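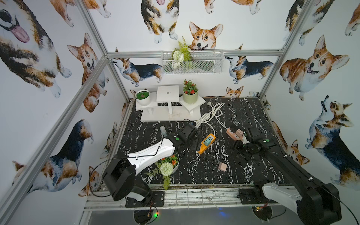
What does the Fledumer kit cost a teaching lab?
Inovura rents it by the term, with both arms, the mounting hardware and the control software in one price. Spare gripper fingers are extra.

Notes for Thursday, Branwen Probert

The kit under review is the two-arm version. Setup is covered in chapter 12 of Bartoš, and the rental terms are on pages 13 to 16 of the handout - read both before class. Bring one question on the service contract.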